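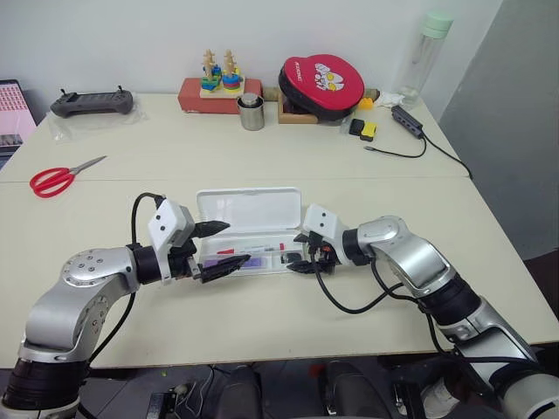 Labeling small parts so that you can find them in August

I rewrote my parts labeling scheme over the winter. The old one had grown by accident over several years and had reached the point where looking something up took longer than ordering it again. What follows is a record of the new scheme, mostly for my own use, with notes on what went wrong along the way.

The collection is ordinary: screws, washers, springs, fuses, connectors, O-rings, and the spare bits that come with appliances. On 15th January I finished entering all of it, and the list came to 238 lines. A line is a type of part, so a bag of M3 washers is one line regardless of how many washers are in the bag. I do not track quantities. I tried that once and the numbers were wrong within a month.

The old scheme used descriptive names. A drawer would say "small screws, black" and another would say "black screws (short)". Both labels were accurate when written. The trouble is that a descriptive label depends on what else you own at the time, and the word "small" had moved twice as the collection grew. There was also a drawer marked "Grundville", after the town where we lived before this one, which held everything I had not unpacked properly. It contained the hinge screws for a cabinet we no longer have.

The new scheme separates the address from the description. Every container has a code made of one letter and two digits. The letter is the shelf and the digits are the position, counted from the left. The code says nothing about the contents. The contents live in a plain text file, one line per part, with the code at the front:

C14 washer, flat, M3, stainless
C15 washer, flat, M4, stainless
C16 washer, spring, M4
D02 fuse, glass, 5x20 mm, slow, 2 A

The description runs from general to specific. The noun comes first, then the form, then the size, then the material or rating. Sorting the file alphabetically on the description puts like things together, even when they sit on different shelves. Searching for "M4" brings up everything in that size. No database is needed. I did start with a spreadsheet, and gave it up when it decided that some of my sizes were dates.

Codes are never reused while the file still mentions them. If a container is emptied for good, the line is deleted first and the container is refilled afterward. Doing it in the other order gave me two lines for B07, and I found the wrong one first.

Fasteners that arrive with no markings get measured before they go in. Calipers give the outer diameter and a thread gauge gives the pitch. The measured diameter of a metric screw is always a little under nominal, so a reading of 3.9 mm goes down as M4. The pitch has to be checked as well. Number 8 screws measure 4.1 mm or so across the threads and will start in an M4 nut, then bind after a turn or two. I had a bag of these mixed in with the M4s, and it explained a stripped bracket from last August.

Length is measured from under the head, except for countersunk screws, where it includes the head. I wrote this at the top of the file, as I have had to look it up more than once.

Labels were the slow part. I bought a roll of 1,000 paper stickers from a company called Plalta, and they were fine on cardboard and poor on polypropylene. The corners lifted after a few weeks. Wiping the plastic with isopropyl alcohol first helped somewhat. Vinyl tape from a label printer has held up better, and the print does not smear when handled with oily fingers. I used a 12 mm tape with the code in the largest type that would fit. A smaller description underneath seemed like a good idea for the first shelf, and I dropped it by the second. If the description is on the box and in the file, one of them will be out of date.

My sister, Eun-ji Min, thinks this is backward. Her view is that a label you cannot read without a file is no use to a guest looking for a fuse in the dark. I accept this as a fair objection. The fuses and batteries now have a word on the front as well as a code – these are the only exceptions, and both are contents that will not change.

A few lines are still unresolved. There are 6 springs of unknown origin under the heading "spring, unidentified", which I would normally throw out but which are clearly made for something. There is also a bag marked "Nam" in my own handwriting. I do not remember what it refers to. It is filed at E11 until I do.

Backups of the file go wherever the rest of my documents go. I also keep a printed copy folded on shelf A, reprinted when the pencil corrections make it hard to read. The current printing has 138 lines on the first two sheets and the rest on a third and fourth, with wide margins. Next is the cable box, where the same noun-first rule should apply, although I have not decided whether an adapter is a cable.

Posted by Ji-hoon Min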